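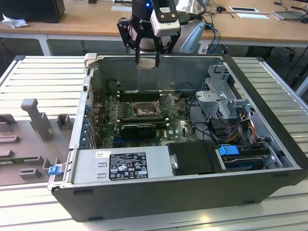
ok so people keep asking me what changed at the refurb shop once we got the arm. thread, typing this on my break, sorry in advance

Briem (where I work, desktop refurb + teardown) put the first cell in back in April. one arm, one bench. I was on that bench for 3 years before that so yeah, I had feelings

first thing that changed: my hands. pulling parts out of old towers all shift wrecks your thumbs. Levers, latches, the little clips on the memory. I used to tape up before lunch. haven't bought tape in weeks

second thing: the pace. it is SLOW. like watching your grandpa park. Jerome Pangilinan can strip a tower before the arm has made up its mind where the socket is. he brings this up daily 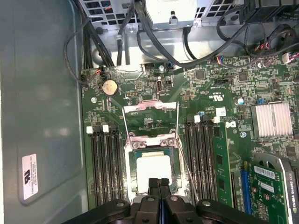
Fingers at the socket, load plate up, paste still on the chip.

but Jerome also goes home at 5 and the arm doesnt. so management looks at the count for the week, not the minute. Last good week was 316 units thru the line. we never did that with just people

what I do now: load the case, check it's seated, watch, step in. mostly step in. A cable flops over where it shouldnt be and the whole thing stops and waits for me. 8 stops on a bad shift, more if it's a mixed pallet 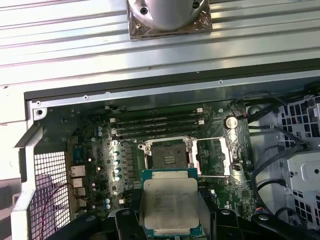 and the CPUs are the part I still get nervous about. Bend one pin in a socket and that board is scrap. when I did it by hand I held my breath. now I hold my breath and also have my hand on the stop button — not sure thats progress

the software is from Grilteo and their support is fine, they pick up. but every fix comes as "can you write down what you saw" so I'm writing more than I ever did in school. notebook 2 already

nobody got cut. want to be clear bc that's the first thing my mom asked. two guys moved to testing, one left on his own for a job at Morkach. but they also didnt hire for his spot, so. you do the math on that one

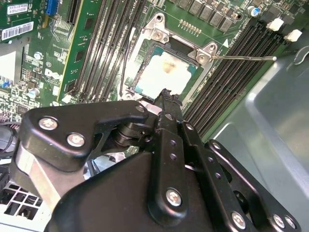
Funmilayo Uzor runs our shift and she fought for one thing I'm really greatful for: the people who did the bench get first pick of the operator jobs, with a raise. Not huge. but it was in writing before the arm was bolted down. If your shop is about to do this, get it in writing BEFORE

things I miss: talking. four of us used to face each other across the bench. now I'm facing a machine and everyone else is over by testing. radio helps some

things I dont miss: thermal paste on every shirt I own

would I go back? on the bench full time, no. Couple days a month, yeah, and I asked for that. Funmilayo says she'll see — you forget what a stuck lever feels like and then you're no use when the arm gets stuck on one

ok break's over, mixed pallet waiting. will answer replies tonight if I'm not asleep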